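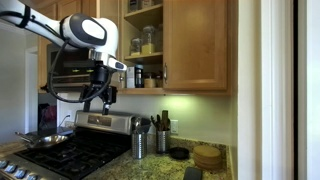

Winter check, 29 Samuel Terrace, Clemthorpe. Whole house, loft to yard, done top to bottom in one go, so excuse the state of the notes. Form is the usual 313 with comments typed in after each line. OK means looked at and fine. ACTION means somebody has to do something. NOTE is me talking. Anything electrical I look at by eye only, and that goes for the kitchen as much as the loft: so the usual line about keeping leads off the rings goes in under section 5. Rest of this is mostly damp, gutters and the boiler.

Send replies to the Drundent office, not to me, I'm out all week.

1. OUTSIDE, FRONT

Gutters clear: ACTION. Left-hand run full of moss and what looks like half a tennis ball. Right-hand run fine. Downpipe sounds hollow when tapped, which is good.

Front path: OK, just. Second slab rocks. Not a trip yet. Wants bedding back down before the frosts get under it.

Front step edge: ACTION. White paint gone from the nose of the step. You can't see it in the dark, and it's dark by tea time now.

Porch light: OK. Sensor slow. Wave both arms.

House number readable from the road: OK.

Handrail: OK, tight at both ends. A bit of rust at the bottom bracket, wire brush and paint in spring.

Meter cupboard: door doesn't shut. ACTION, same as last year. It has been on three of these forms now. A catch costs next to nothing.

2. ROOF AND LOFT

Slates from ground: OK from what I could see with binoculars. One slipped near the chimney, hasn't moved since the last visit going by the old notes.

Loft hatch: stiff. Push up on the hinge side first.

Loft ladder: ACTION. Rubber foot missing on one side, ladder skates on the landing boards. Do not use till replaced. I used my own.

Insulation: OK in the middle. Thin at the eaves on the back slope, and someone has rolled it back to get at a pipe and left it like that. Rolled it forward again as far as I could reach.

Pipe lagging: ACTION. Elbow by the tank is bare. It's the one that went in the cold snap two winters back, so of all the bits to leave bare. Lagging and tape, ten minute job.

Tank lid: OK. On, flat, no visitors.

Signs of mice: yes. Old droppings, nothing fresh. NOTE, put a couple of traps down by the party wall and look at them in a fortnight.

Daylight through roof: none where there shouldn't be.

Storage: too much of it. Boxes right up against the chimney breast. ACTION, pull back an arm's length.

3. BEDROOMS AND LANDING

Smoke alarm, landing: OK, tested, very loud. Replace-by date still a good way off.

Smoke alarm, back bedroom: ACTION. Chirping. Tenant says it's been chirping "a while". Battery today please, not next week.

Windows open and shut: front fine. Back bedroom painted shut again. Needs to be freed, that's the way out if the stairs are blocked. I tried with a scraper and ran out of time.

Window restrictors: OK where fitted. None on the small room. Ask whether children will be staying there, if so fit one.

Damp: NOTE. Black spotting in the top corner behind the wardrobe, back bedroom. Wardrobe hard against an outside wall, no air behind it. Pulled it out a hand's width. Wipe the spots down, leave the trickle vents open, look again next month. Meter read 17 on that wall which I can live with.

Radiators: landing one cold at the top. Bled it, fine after.

Stair carpet: OK. Rod loose on fourth tread from the top, pushed back in. If it comes out again it wants a new clip.

Banister: solid. Spindle near the bottom turns in its hole but doesn't lift out.

4. BATHROOM

Extractor: ACTION. Runs but doesn't pull. Held a sheet of loo paper up to it and the paper fell off. Probably the flap outside, stuck with fluff. Clean before buying a new one.

Hot tap temperature: OK.

Shower hose and head: head scaled up. Descale or swap. It should be run hot for a few minutes after any empty spell, and there's a card on the back of the door saying so, so leave the card there.

Sealant round bath: lifting at the tap end. ACTION. There's a faint brown ring on the ceiling underneath, same spot. Not wet to the touch today.

Light pull cord: OK. Grubby.

Door lock opens from outside with a coin: OK.

5. KITCHEN

Fridge, washing machine, sink and the rest. I always end up spending the least time on kitchens and getting the most questions about them.

Under the sink: OK, dry. Bleach and dishwasher tabs at floor level. Move up if there are little ones.

Stopcock: turns. Tag has fallen off, so ACTION, new tag. Everybody staying there should be told where it is.

Washing machine hoses: OK. Hand tight, no drips, drawn out and pushed back.

Fridge seal: split at the bottom corner. Still grips a bit of paper. NOTE. 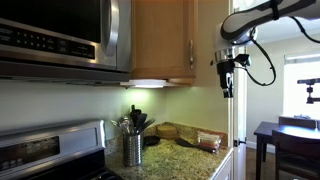
Photo: Drundent Property Care

Leads and cables: keep clear of the stove and out of the sink end. Same line every year.

Microwave: wipe underneath as well as inside, grease builds up over a range and it's the bit people forget. Look at any filter while you're there. Don't leave pans going on full with nobody in the room.

Under-cabinet light: on when looked at. Turn it off at night please, whoever is last out.

Fire blanket: OK. Hung by the door and not over the stove, which is right. Tabs at the bottom, pull down.

Heat alarm: OK, tested. Do not swap for a smoke alarm, toast will have it going every morning and then somebody takes the battery out.

Extinguisher: ACTION. Needle just in the green but service label has no date I can read. Get it looked at.

Knives: drawer, loose. Get a block or a tray.

Floor: vinyl curling at the back door. Trip hazard, tape for now, glue when the weather's dryer.

6. BOILER AND HEATING

Boiler is the Korneo, in the cupboard off the back passage.

Service sticker: in date. OK.

Pressure: low. Topped up, wrote the reading on the pad inside the door. If it has dropped again by the next visit there's a leak somewhere and I'd start with the bath end. See section 4.

Carbon monoxide alarm: OK, tested, on the shelf at the right height. Please stop putting it in the drawer when it annoys you.

Air vent to cupboard: ACTION. Somebody has stuffed a tea towel in it. Took the tea towel out. It's on the line. I know it's draughty in that passage, the vent stays open regardless.

Things stored in boiler cupboard: ironing board, bag of bags, a tin of white spirit. White spirit OUT, today, I've moved it to the shed. Ironing board can stay if it stands away from the flue.

Condensate pipe outside: not lagged. ACTION before the first hard frost. This is the one that freezes and stops the whole thing on the coldest morning of the year, then everyone rings the office at once.

Thermostat: OK. Set to frost when the place is empty, not off. Not off! Last winter it was off.

Timer: still on summer time. Changed.
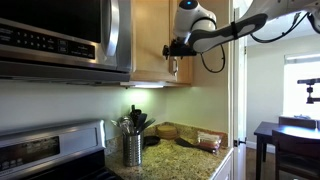 Words: Drundent inspections desk, 26th November

7. SITTING ROOM

Chimney: swept, certificate in the folder.

Hearth: OK. One cracked tile, cosmetic.

Fireguard: ACTION. Missing. It was there in the inventory. Not in shed, not in loft. Find it or replace it before anybody lights a fire.

Log basket: too near the hearth. Moved. Will be moved back I expect.

Ash bucket: metal, with lid, good. Ashes go out to the yard and stay there a full day before they see a bin.

Sockets: one adaptor plugged into another adaptor behind the telly. ACTION. Single strip with its own switch instead. Lamp lead runs under the rug as well, pulled it out, please leave it out.

Sofa labels: OK, all there.

Curtains: hem close to the radiator. Fine.

8. YARD AND SHED

Back gate: sticks. Needs planing at the bottom, has swollen with the wet. It's a way out so it does matter.

Drain cover: leaves. Cleared by hand, ACTION for somebody to do it weekly till the tree's bare.

Outside tap: ACTION. Isolate from inside, open outside, leave it open. Foam cover is in the shed, on the hook.

Shed lock: OK. Key sticks, graphite not oil.

Ladder in shed: OK. Chain it up though, it's an invitation.

Paving: green and slippery along the wall side. Scrub with a stiff brush. Salt bin full.

Wall: bulge near the far end, same as before. I put a pencil line across the joint and it hasn't opened. Keep kids from climbing on it.

Bins: lids fine, one wheel gone on the brown.

9. PAPERWORK

Gas certificate: in folder.
Electrical report: in folder, last page missing. ACTION, ask for another copy.
Fire notice on back of front door: OK.
Emergency numbers: old office number still on the sheet. New sheet to go up.
Keys: front two, back one, shed one, window keys one set. Should be two sets of window keys.

SUMMARY, most urgent at the top

Back bedroom alarm battery, today
Boiler cupboard vent stays clear
Fireguard found or bought before any fire
Condensate pipe and the loft elbow lagged
Outside tap off
Back bedroom window freed
Loft ladder foot
Double adaptor gone
Bath sealant
Everything else by the end of the year

COST NOTE

Office asked for a rough split. Lagging, battery, catch, tag, clips and tape can all come out of the 100 pound float, keep reciepts in the tin. Fireguard and extinguisher service are seperate, send me a price first. Gutter man is booked for the whole terrace anyway, so just make sure he knows which side.

Didn't get to: inside of the understairs cupboard (locked, no key on the ring), and the far end of the loft past the chimney. Carry both over to the next form. If anyone has the cupboard key, drop it through the office door in an envelope with the house number on.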